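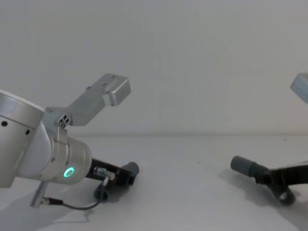 Endura Wipeable Wall Paint, Matte

Endura is a water-based interior wall paint made by Prarkitz for rooms that get touched, bumped and wiped. It dries to a flat finish and holds up to washing better than a standard matte. Use it on drywall, plaster, lining paper and primed wood. It is not suitable for floors, countertops or exterior walls.

Colors

Endura comes in 287 ready-mixed colors. The pale grays and off-whites are stocked year round. Dark colors are tinted to order and cannot be returned once the can is opened. Names carried over from the old Todorova range are marked with a T on the color card. The formula has changed, so please don't use a new can to touch up a Todorova wall.

Sizes

Sample pot, quart, gallon and five-gallon pail. The pail is available in white and the six palest grays only.

Coverage

One gallon covers up to 600 square feet in one coat on smooth, sealed walls. Expect a good deal less on bare plaster or anything textured. Two coats are needed for the wipeable finish. Going from a dark color to a light one may take three.

Drying

Touch dry in two hours, recoat after four. Leave the wall alone for two weeks before washing it. In a cold or damp room, allow longer.

Scrub rating

2,000 cycles in our own wet scrub test, two coats over Prenuneo primer. Without the primer the same test gave 1,333.

Application

Wash off grease and let the wall dry. Fill holes, sand, and spot-prime the filler or it will show through. Stir well and don't thin the first coat. Use a short nap roller and keep a wet edge, especially in rooms with a big window at one end. If you need more than one can, mix them together in a bucket first.

Cleanup

Soap and warm water, before the paint dries on the roller.

Storage

Keep from freezing. Orders to northern states ship by heated freight from November, which adds two days to delivery.

Goes with

Prenuneo Primer, white or gray
Endura Trim, satin
Endura Ceiling, flat white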